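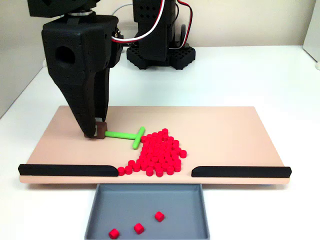 Salero cell, green pusher up against the red pegs

Pusher keeps driving into a jam, arm faults late

offcut_drawer
Posted Tuesday, 08:40

Looking for advice on a sorting cell we call Salero. A small arm holds a T-shaped pusher and sweeps short red pegs across a flat board, through a gap between two rails and into a tray. The controller is an Etau. The push routine is an old one called Mallet that came with the cell.

It goes well until the pegs lock together across the gap. Then the arm carries on pushing for far too long before the force limit trips. Yesterday it did this, twisted the pusher in the fingers and stopped with the whole lot wedged. I hit the stop button before I'd thought about it. When I reset, the arm went straight back to finishing the push. My hand was over the tray at the time, clearing pegs. It missed me, but I don't want to see that again.

Force limit is set at 20 newtons. It logged 18 for most of the push, so as far as the controller was concerned there was nothing wrong.

sidecutter
Two separate problems there. The jam is a nuisance. The arm moving on reset is the one that needs sorting first, and I wouldn't run the cell again until it is. A reset should clear the fault and nothing else. Starting again should be a separate press of a separate button.

Have a look in the Etau settings for something like "resume after stop". On ours it was ticked from new.

mothballed
Agree about the reset. I don't agree that the jam is only a nuisance. If the fingers let the tool twist at 18 then the limit is too high for that grip, whatever the book says the arm can manage. Drop it and see what happens.

offcut_drawer
Found the setting and yes, it was ticked. Unticked now. I tried it three times with the board clear of people and it sat still after each reset. Cell is locked off at the isolator when anyone reaches in, and I've put that on a sign by the door as well.

Still stuck on the jam. The pegs bridge the gap from one rail to the other and the ones behind just press them tighter. 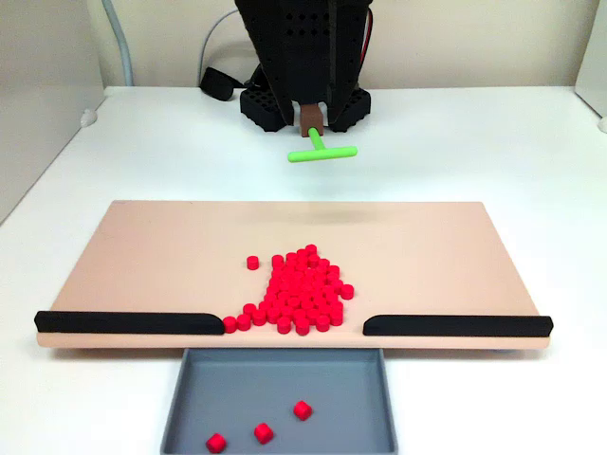
What happens if the force limit is simply set lower? It trips sooner, but it also trips on ordinary pushes when a lot of pegs are moving together, so the cell stops all day.

I tried that this morning and gave up before lunch. Mallet treats every push the same whether there is one peg in front of it or a heap.

sidecutter
Then the limit is the wrong thing to watch. Look at travel. If the pusher should have moved a certain distance by a certain time and it hasn't, back off.

mothballed
That only works if the pegs don't slide out sideways. With a heap that dense the tool can travel the full distance and still leave the gap blocked. You'd get no fault at all and an operator wondering why the tray isn't filling. I'd put a sensor on the tray.

sidecutter
More wiring for a problem the arm can already feel. He can do travel and force together in software. — sorry, they can.

grease_nipple
We had a Badau feeder that bridged in the same way. Two things helped. We slowed the push right down for the last 100 mm, and we took smaller bites off the edge of the heap, with the tool coming in from alternate sides. The straight push down the middle was the worst thing we could have done.

offcut_drawer
Slowing it down is easy enough, so I did that first. Better, but not cured. It went through the afternoon and then locked up twice in the last hour. The arm stayed put on reset both times. 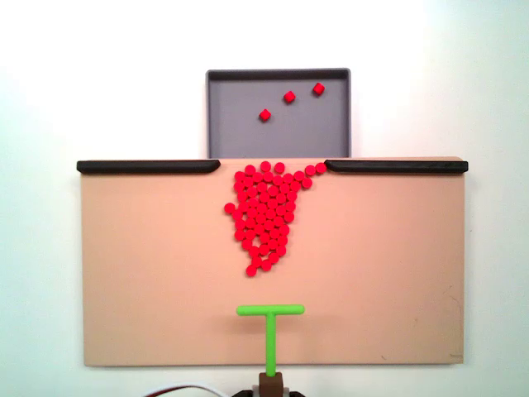 mothballed
Slower only means it jams more gently. The heap needs breaking up before it gets to the rails. I'd still want the tray sensor, and I'd want the tool pinned so it can't turn in the fingers. Friction on its own isn't enough if it has already slipped once.

grease_nipple
Pin it, yes. Check the fingers for marks while it's off. Ours had worn a groove that we'd missed for months.

offcut_drawer
There is a small mark on one finger. Ordering a new pair and drilling the tool block for a pin.

I've also copied Mallet and changed it to work from alternate sides, with a short retreat if travel is behind and force is over 12. The original is kept as it was in case I need to go back.

sidecutter
Get the retreat to go straight back along the line it came in on. If it lifts first it can flick a peg.

offcut_drawer
Good point, changed. I'll leave it running with the guard shut and post the log when it gets to 600 pushes. No tray sensor for now. If it misses a blocked gap, I'll fit one.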